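Cloth napkins and table linen – frequently asked questions

Last updated: October 26, 2021

How do I return my napkins after an event?

Shake the crumbs out and put the napkins back in the clear tubs they came in. You don't need to wash, fold or iron them. Please keep the tubs dry and leave the rims clear so that they can be stacked in the van. If you've lost a tub, any clean box will do, but we charge for missing tubs at the end of the hire.

Do I have to keep the colours apart?

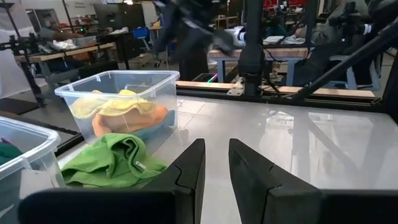 Colours are sorted by us when the linen comes back to Yorath, so there's no need to do it yourself. Most mixed tubs are easy enough to deal with. Pale yellow on top of orange-peach with some light blue lower down, in a clear tub, can be told apart without tipping everything out. The exception is anything stained with red wine, beetroot or curry. Put those pieces in a separate bag and tie a knot in it, as the stain can pass to the lighter colours overnight.

How many napkins should I order?

One for each guest and a few over. For a sit-down meal with two courses or more, people drop them, and children usually need a second. The largest order we can fill in mixed colours is 275. For a single colour it depends on what is out on hire, so please ask before you print your menus. Bright green and pink tend to go first in August.

Can I choose the exact shades?

You can choose the colour family. Our cloths were bought over several years from two suppliers, Jarer and Nutemero, and the greens in particular are not all the same. If you need a close match for a top table, send us a piece of ribbon or a paint card and Floor Brouwer will pick out the nearest we have. She can't do this from a photo sent by phone.

What happens if something is missing or damaged?

We check every order within two working days of its return. A missing or torn napkin is charged at 66p. We don't charge for ordinary food stains. Candle wax is usually fine too – leave it on and let us deal with it, because scraping pulls the threads. Burns count as damage.

Something of ours went back with the linen. Can we get it?

Very likely. We find cutlery, place cards, hair clips and quite often a tea towel or a child's jumper. Items are kept for two months. Write to the linen room with your order name and a short description.

How is the linen sorted and labelled?

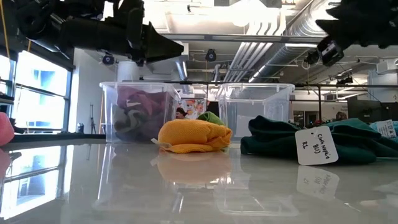

YORATH, October – Sorting is done on one long table, with clear tubs standing at the back and the cloths brought forward in groups of a colour. A paper tag with handwriting on it goes with a group, so that whoever takes over knows what they are looking at. The tag leaning on the dark green cloth says "Cloth napkin" and has "R1" on it as well. Please don't remove a paper tag if one reaches you by mistake; drop it back in the tub with the napkins.

Sewn-in care labels stay on. Some customers have asked us to cut them off because they show when a napkin is folded into a fan or a pocket. We'd rather you turned the label to the inside, as we use it to set the wash.

Can I wash them myself if I want to keep them longer?

Yes, for hires of more than a week. Follow the care label, wash darks and lights separately the first time, and leave out fabric softener, which stops the cloth soaking anything up. Do not tumble dry the textured ones. They shrink unevenly and won't fold square afterwards.

Do you sell old stock?

Twice a year. Faded or odd napkins are sold in mixed bundles under the Kiker name, and they make good dusters or patchwork pieces. Bundles can't be split or swapped. Henk Van Dijk keeps the list of people who want to be told when the next lot is ready.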